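Trevisar (task sequencer)

Trevisar is a software package for ordering and supervising the steps of a manipulation task carried out by a robot arm. It sits between a perception module, which reports what is on the table, and a motion planner, which works out how the arm should travel. Its developers describe it as a "task-level reasoner". Critics have pointed out that most of what it does in practice is check a list of conditions and pick the next line of a recipe.

Background

The package grew out of Korner, an earlier scripting tool in which every step had to be written by hand. Korner scripts were easy to read and broke often: if a part was missing or had been moved, the script carried on regardless. Trevisar was meant to fix this by storing each step with its preconditions and its expected result. Version 3, released on April 8, 2023, is the first in which the sequencer can go back to an earlier step without being restarted.

Operation

A task is given as a goal state, such as a stack of items in a fixed order. The sequencer works backwards from the goal to produce a partial order, then asks perception whether the first step can be done. Each step has a guard (what must be true before it starts), an action passed to the planner, and a check (what should be true afterwards). If the check fails, the step is tried again or an alternative is chosen.

Assembly of layered food is the usual demonstration. The order is easy for a viewer to follow, and the items are awkward enough to test the grasp planner: soft bread, thin slices that lie against each other, leaves with no clear outline. Whether it tests the sequencer is less certain. A burger has few sensible orders, and a fixed script would find most of them.

Perception interface

Trevisar does no image processing of its own. It relies on labels and poses from an outside module, normally Tannous, and treats them as true unless the confidence score falls below a set limit. This is the weakest part of the design. Clear plastic tubs give reflections that some depth sensors read badly, and overlapping slices may be reported as one object. The sequencer has no means of telling that two slices have been lifted instead of one unless the check for that step has been written to look for it. In the supplied recipes it usually has not.

Evaluation

The figures most often quoted come from the developers' own trials, which covered 3,000 runs in simulation and 883 on a physical arm. The two sets are sometimes added together in promotional material, a practice that tells the reader little, as contact with soft items is greatly simplified in the simulator. The published summary counts a run as successful if the last step passes its check. It does not say how often a person stepped in to tidy the workspace, nor how the items were laid out beforehand.

Comparison with Boseck, a behaviour-tree editor used for similar work, has been informal. Boseck users must draw the recovery branches themselves, which takes longer but leaves a record of what the robot will do when something slips. Trevisar's recovery choices are made at run time and can be hard to explain from the log. Claims that it "understands" a recipe should be read with this in mind.

Typical starting state for the layered food task 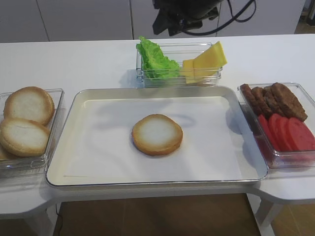 One reader's note on the article's talk page argues that the section on evaluation is too generous, and that a sequencer should be judged only on runs where something went wrong, as the rest could have been done by a Korner script.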